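Ulari Large Table Mat, Dark Gray
Item 2633 – sold by Wimholm

We don't get excited about table mats. Most of them are a rectangle of something flat with a price attached, and the words printed on the sleeve (stain-proof, heat-proof, life-proof) tend to be worth very little by the second weekend. So read the rest of this page with the same suspicion we had when the Ulari came in.

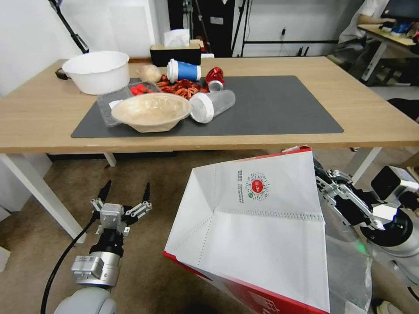
The maker calls it a "whole-meal surface." We would call it a big gray mat. It's meant to go down in the middle of a dining table before the kind of food that ends up everywhere: shellfish, ribs, corn, anything you pull apart with your fingers. You eat, you pick up the shells, you wipe, you roll it up. If you mostly eat soup from a bowl, you don't need one and we'd rather you kept your money.

What we think of the claims

"Wipes clean in seconds." Plain water and a cloth took off tomato juice and dried salt. Crawfish boil is another matter. The orange oil needed dish soap and a second pass, and if you leave it until morning you'll be scrubbing. Seconds is a stretch.

"Never stains." We can't say never. On dark gray you won't notice much, and that may be the whole trick. The cream version showed a faint ring after one pot of chili and we stopped carrying it in June.

"Stays put." Mostly true on bare wood. On a tablecloth it goes wherever the tablecloth goes. A heavy basin dragged across it will pull a ripple in the surface, so lift things.

"Heatproof." No. The small print says warm dishes, and we would go by the small print. Use a trivet for anything straight off the stove.

"Odor-free." It had a smell out of the packet, a bit like a new shower curtain. Two days over the back of a chair took care of it. Garlic hangs around longer than we'd like, too.

What it does well

It's large enough for a messy pile at one end and still leaves room for somebody to set down a bowl. The surface is matte, so you don't get the glare you get off cheap shiny vinyl under a ceiling light. The edges on our sample have stayed flat, though we've only had it since spring and won't promise you anything past that.

It also beats newspaper, the traditional answer and a free one. Newspaper soaks through. If you host one boil a year, newspaper is still fine – just use plenty of it.

Compared with the others we stock

The Barkden mat is cheaper and thinner. It creases where it was folded and the creases never fully come out. The Zapata is thicker and nicer to touch, but it won't roll tightly and takes up half a drawer. The Ulari sits between them, and for most tables it's the one we'd pick, without much passion.

Care

Wipe with warm water and dish soap. Rinse, dry flat, then roll with the top side out. Don't fold it. Don't put it in the washing machine, whatever the reviews tell you. Don't cut on it either; one slip with a paring knife went straight into ours.

Details

Color: dark gray
Finish: matte
Shape: rectangular
Indoor use
Basin, bowls, tray and cups not included
Sold singly, or to restaurants in cartons of 12
In stock: 49

Returns

Send it back unused, rolled, in the original sleeve. We don't take back mats that have had dinner on them, and yes, we can tell.

Page last checked Sunday, September 12, 2021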